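Stitching practice, and a new pad
January 4, 2020

I said in May that I would write up how I was getting on with suturing, and then I didn't. I've kept at it over Christmas, so I'll put it down now before term starts at Dirnville.

I've been working on a Palura pad. It cost more than the Lamont one I started with, but the Lamont tore at the edges of the cut if you pulled at all hard, and I do pull hard. My notebook says I've put in 314 stitches since the summer. Perhaps 24 of them are ones I'd show anybody. 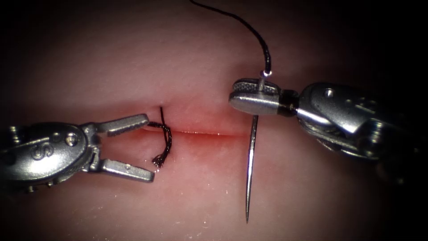
My main trouble is tension. I like to see the two sides meet, so I keep going after they've met and one lip ends up rolled under. Lorna Gourlay, who taught me the knots, told me to stop a bit earlier than feels right. I've tried it and the line does come out flatter – when I remember.

The other thing is spacing. I start tidily at the left end of the cut and drift wider as I go along. I've tried marking the pad with a pen first, but the ink never quite comes off.

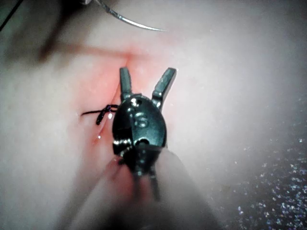
Thread is the next thing to sort out. I've nearly finished the Sirutel reel and I'm not sure I'll buy the same again, as it keeps the shape of the spool and springs about. Black is the colour I'd stick with, though. Against a pale pad you can see a little twisted loop or a stray tail straight away, and on the blue I had before I was forever squinting.

Jessie thinks I should move on to curved cuts. I'd sooner get a straight one right first. I'm also cutting my tails too long, or else so short that I worry about the knot, and I need to pick a length and keep to it. 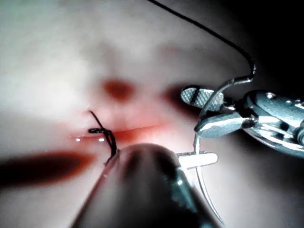 Knot at the left end of the cut, tail sticking up to the left.

I'll do another batch next week and put the count in the notebook.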